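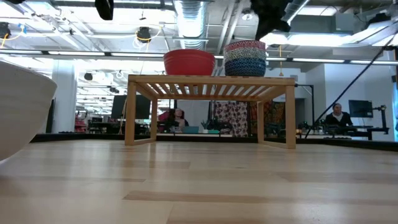

Should camera frames and joint states be aligned when they are recorded, or afterward when the training set is built?

Record every stream at its own rate with its own capture timestamp, and align them when the training set is built. An alignment made at recording time cannot be undone if the clock offset later proves to be wrong.

Drutdale Manipulation Software Forum
Section: Logging, Timing and Control
Topic: Timestamp alignment for two-arm tabletop tasks
Started May 13, 2022

The two lines at the top of this topic are the current entry in the shared guidance pages. Members are invited to comment on the entry before it is carried into the next revision.

wk_tang (moderator)
The entry has drawn several inquiries from groups using the Drillport logger, and I am opening this topic to collect them in one place. The point at issue is narrow. Drillport offers two modes. In the first, a master clock ticks at the policy rate and the logger writes the latest value from each stream at every tick. In the second, each stream is written as it arrives and no attempt is made to match them until export. The entry recommends the second mode without qualification. Some members consider that too strong.

Please state the control rate, the camera rate and the middleware version with any measurement you report.
Wai-kit Tang

s.witkowska
I support the entry as written. Our group recorded 3,000 episodes of bowl handling in February with the master clock mode. Each episode involves picking up a bowl and setting it on a slatted rack, or placing it inside another bowl. Camera rate was 30 Hz, joint states were published at 200 Hz, and the policy tick was 50 Hz.

On review we found that the image written at each tick carried the arrival time of the frame at the host. The exposure time was available in the driver header and had been discarded. The measured difference between the two was 22 ms on the overhead camera and larger on the wrist cameras, which shared a USB controller. During free motion the effect on the learned policy was slight. At release it was not. The training data associated the opening command with an image in which the bowl was still above the rim, and the policy learned to open early.

After filtering out the episodes in which the offset drifted during the recording, 2,311 remained. Had the raw streams been kept, we could have corrected all of them.
Stanisława Witkowska

e_baran
I must record a disagreement with the entry, though I accept the measurements in the previous post. The fault described there is in the choice of timestamp. It would have been present in either mode, had the driver header been dropped in the same way. The master clock mode did not cause it.

There is also an argument in favor of the master clock that the entry leaves out. A policy at run time does not receive perfectly aligned data. It receives the latest frame that has reached the host, with whatever delay the bus imposes. If the training set is aligned to exposure time after the fact, the policy is trained on a cleaner world than the one in which it will be executed. Our own evaluation on the Saha bench showed better contact behavior from policies trained on tick-sampled data, provided the delay at recording matched the delay at execution.

I would ask that the entry be amended to say that either mode is acceptable where the delay is measured and held constant.
Eugeniusz Baran

s.witkowska
In reply to e_baran: the condition "held constant" carries the whole argument. In our case the recording host and the execution host were different machines, and the delay was different on each. With raw streams one can reproduce any delay at export by shifting the image index before sampling. With tick-sampled data one has the delay of the recording host and no other.

I accept that the driver header was our error.

dwieczorek
May I add a consideration from the control side, which has not been raised so far.

The entry refers to "joint states" as if there were a single stream. On a two-arm cell there are at least four that matter: measured position for each arm, and commanded position for each arm. When the demonstrations are teleoperated, the action label should be the commanded position from the leader device, and the observation should be the measured position of the follower. These are not interchangeable. The follower lags the leader by an amount that depends on payload and gain, and the gripper axis usually lags more than the others, as its current limit is set low to protect the object.

We have seen export scripts that take the next measured position as the action. A policy trained on such labels never commands the fingers past the surface of the bowl, so it never develops grip force. The bowl is held for an instant and slips when the arm begins to lift. This is frequently reported to us as a perception failure, and a good deal of effort is then spent on cameras and lighting.
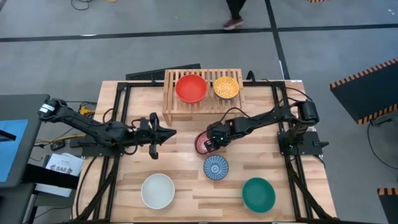 The same error is harder to notice when both arms are active, for the lag of one arm can be hidden by the motion of the other. I therefore request that the entry name the streams explicitly, and that it require commanded and measured values to be stored separately for each arm, gripper included.

On the question of modes I agree with s.witkowska. Storage is the only real cost.
Dorota Wieczorek

p.pearce
Storage is a larger cost than the last post allows. Our site records three camera streams for each episode. Under the raw mode, with images kept at native rate and no tick sampling, the daily volume rose by 70 percent. We are a small group with a fixed allocation, and the recommendation as written would oblige us to record fewer demonstrations. I am not persuaded that perfect timing on fewer episodes is worth more than adequate timing on many.

I would also note that the Drillport exporter for raw mode does nearest-neighbor matching by default. A user who adopts raw mode in good faith and leaves the default in place may pair a joint state with a frame from the future. The previous mode could not do this, as it only ever wrote values that had already arrived.
Paora Pearce

wk_tang (moderator)
The last point is correct and is not in the guidance. I have confirmed it against the exporter source. The relevant option is match_policy, with the values nearest, previous and interpolate. The default is nearest. For image streams the value should be previous. For joint positions, interpolate is acceptable when the gap between samples is short, but it should not be applied to the gripper command, where it turns a clean step into a ramp that the operator never commanded.

A change of default has been proposed to the Drillport maintainers. Until it is accepted, users should set the option by hand.

e_baran
I thank the moderator for checking the source. It supports my position that the mode matters less than the settings beneath it.

On storage, p.pearce may wish to look at encoding before reducing the episode count. Much of the increase in raw mode comes from writing each frame as a separate image file. Writing the stream as video with a sidecar file of exposure timestamps removes most of it. We verify on import that the number of decoded frames equals the number of sidecar entries, and we reject the episode if they differ. A single dropped frame near the beginning shifts everything after it, and the resulting policy looks plausible until it has to release something.

dwieczorek
One caution on the video route. The keyframe interval should be kept short. Training loaders seek at random, and a long interval makes each seek expensive enough to starve the GPU. Please also fix exposure on the cameras. Automatic exposure changes the duration of the shutter, and with it the meaning of the timestamp, whenever a glossy object passes under the lights.

p.pearce
The encoding suggestion is noted and will be tried. I withdraw the objection on storage pending the outcome. The objection on defaults stands.

s.witkowska
A related matter for those using Wenimel to run the policy. Wenimel predicts a block of future actions and executes part of it before the next inference. If inference takes longer than one tick, the first actions in the new block refer to a moment that has already passed. By default they are executed anyway, and the arm steps backward slightly at each block boundary. With an empty gripper this is a faint tremor. With one bowl being lowered into another it is enough to touch the rim.

The remedy is to discard the leading actions according to measured inference time. This again depends on the observation carrying its true capture time, and is to my mind the strongest reason to keep that value from recording through to execution.

e_baran
Agreed on Wenimel. We discard in the same manner, and blend the overlap between blocks on the arm joints only. The gripper is left unblended.

I remain of the view that a constant delay, present in training and in execution alike, is preferable to a corrected one. The two positions could be settled by a shared test: one raw data set, exported once with capture alignment and once with the run-time delay imposed, and both policies executed on the same cell.

wk_tang (moderator)
Draft wording for the revised entry follows. Comments may be posted in this topic.

Record each stream at its own rate, with capture time and arrival time stored as separate fields.
Store commanded and measured values separately for each arm and each gripper.
At export, match images with the setting previous. Do not interpolate gripper commands.
State in the data set notes whether a run-time delay has been imposed, and its value.
Where tick-sampled recording is used, report the measured delay for each camera on both the recording host and the execution host.

The test proposed by e_baran is accepted in principle. s.witkowska, kindly confirm whether your group can supply a raw set in the new format.

s.witkowska
Confirmed. The rack task is ready to record again, and we will use fixed exposure and the video encoding with sidecar timestamps. I would prefer that the execution host be chosen before recording begins, so that its delay can be measured first.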